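Does a juice groove on a bamboo board do anything, or is it just there to hold crumbs?
Posted in October by drycorner

I'm replacing a cutting board and the store had two bamboo ones the same size, one flat and one with a groove cut around the border. The grooved one, sold as Usetti, costs $11 more. The card next to it said the groove "keeps your counter spotless." I have a marble-look counter and not much of it – the toaster and the toaster oven take up the back – so the board would stay out all the time.

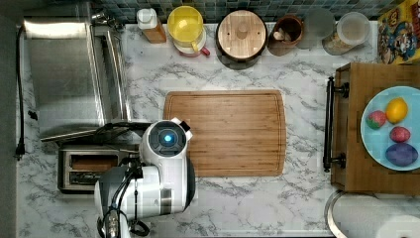
My doubt is that most of what I cut is bread, onions and apples. None of that runs. I also read a page on Presolero that claimed 2,104 reviewers preferred a groove, with no word on what they were cutting. Is there any reason to pay for it?

Answer from Bandent

Depends how much meat you carve. A roast chicken will put out more liquid than a shallow groove can hold, so for a big bird I'd still use a rimmed tray. For tomatoes, a melon or a steak, the groove catches enough to save you a wipe. I've had a grooved board for 3 years and would buy it again, though not at any price.

Size matters more. Measure the open counter in front of your appliances before you buy, with the toaster oven door down. People forget the door.

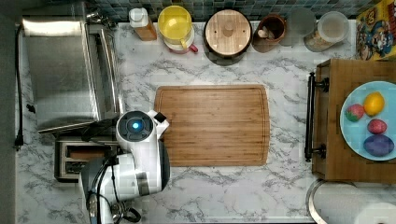 Board with a groove around the border, toaster oven at upper left.

The groove also steals usable surface. Scraping chopped onion off the side is annoying because some of it drops into the channel. My fix was to flip the board and use the back for vegetables, but check first, as plenty of them have feet or a logo on that side.

Answer from Khokhar

Skip it. Grooves are marketing. I have 2 boards and the plain one gets used.

Answer from slowrinse

I wouldn't go as far as the last answer, but I'm not sold either. What I'd look at in the store is how the channel is cut. Run a fingertip all the way along it, corners included. If it feels fuzzy or you can catch a nail on it, food will stick there and you'll be at it with a brush every night. 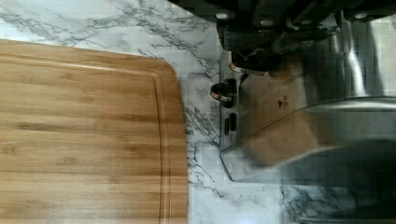

Rounded corner of a bamboo board, with the groove running just inside the rim.

And don't believe "bamboo needs no care." It does. Wash it by hand, stand it on edge to dry, and oil it when it starts looking pale, groove included. Leaving it flat on the counter all day is fine if it's dry underneath. Water trapped below a board is how they warp, and then it rocks every time you cut.

For bread, onions and apples I'd keep the $11.

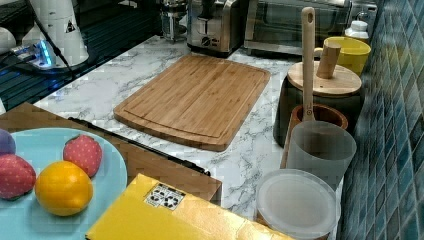

Reply from drycorner

Thanks. Going with the flat one unless it goes on sale. I did measure with the oven door down and I'm glad I did – the size I had in mind would have been in the way.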